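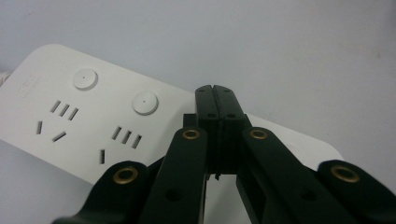

Fingers shut, strip underneath. Button practice, Tenari bench.

My nan taught me to knit by sitting behind me and moving my hands, and I thought of her a lot in my first month at Fludisport. You hold the gripper by its handle, you do the job, and the robot gets your hands second-hand, through the camera. The job in October was buttons. Press the button on the power strip, come away, put everything back, press it again. They wanted 3000 goes before the winter break and I said yes before I'd done the sum.

The first thing I learned was that I press buttons like a thug. I'd never noticed! At home you jab the thing and the kettle's on. With the black fingers on the end of my arm I came down so hard on go number one that the whole strip skated off sideways, and the woman at the next bench laughed into her tea. So I slowed down. I slowed down so much that the robot, when they loaded my first batch into it, crept up to the strip like someone trying not to wake a baby, stopped just above the button and hung there. It hung there for 16 seconds. I do that. I hadn't known I did that, either, but there it was, my own little dither, done by a machine with no reason to be nervous.

"Can you take that out?" I asked.

"You can," said my supervisor, and gave me back the handle.

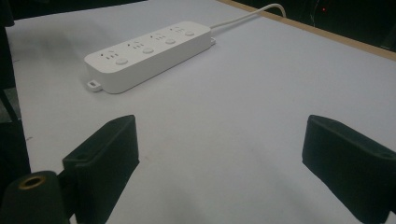 Fingers open, strip further up the table, cable off over the back.

After that I moved the strip about more. Nearer, further, twisted round, because I'd been setting it down in the same spot every time like a plate at dinner. I came in from the left, then from the right. I hummed, which helped with the dithering (one press to the bar, nice and even) and I got fond of the noise the handle made when I squeezed it. By go 403 my wrist ached and I'd stopped thinking about buttons at all. I was thinking about my nan's kitchen, and whether she'd ever got bored of my dropped stitches - she must have done, she had the telly on the whole time.

They loaded the new batch at ten to five, when half the room already had coats on. The robot came down over the strip, quite brisk, no hanging about. It pressed the button. Then it lifted away with a small turn to the left, a sort of flick, and my supervisor said, "What's that bit?"

I knew what it was. It was how Nan finished a row, and how I put down a pen, or a fork, or anything.

"Dunno," I said. "Do you want it out?"

She watched it do 12 more, flick, flick, flick, and went to find her coat.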